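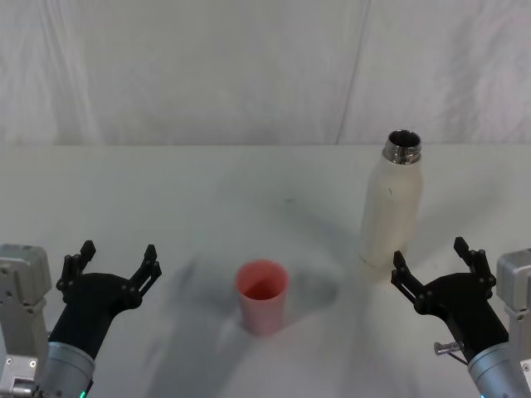
MILEVSIDE, 11/1/24

Home | Archive | Recipes | Subscribe | Search

Subject: Re: [supper-list] Scalloped potatoes for the Ashby potluck

Jarrah Waaka wrote:

> I doubled the scalloped potato recipe from the archive and after the
> full hour the top was brown and the middle was still crunchy. I used
> 2% milk because that's what was in the fridge. Also the sauce split.
> Is it me or the recipe?

Jarrah, a bit of both, but mostly the recipe. I posted it, so I get to say so.

The hour was for a shallow dish. If you doubled it into one deep pan, the middle had no chance. Use two pans, or cover the deep one with foil and give it 90 minutes at 350, then take the foil off for the last 15. Poke it with a knife before you believe the clock.

The milk is what split. Low-fat milk doesn't care for a long bake, and it cares even less when you skip the flour -- did you skip the flour? Whole milk with a spoonful of flour cooked in butter first will hold together. So will cream, if your doctor isn't on this list.

Slice thinner, too. My old Gromgate slicer does an eighth of an inch and has taken some of my thumb in payment. A knife is fine if you're patient.

Russets, not red ones. Don't rinse them after slicing; you want the starch.

The archive says "serves 34," which is a typo for 3-4. I have been meaning to fix it for years. Sorry to whoever fed the choir.

Filed under: Sides & Casseroles > Potatoes

Recent threads
Green beans without the canned soup
Is my Grosix oven running hot?
Freezing pie dough in November
Re: Re: Re: Marshmallows, yes or no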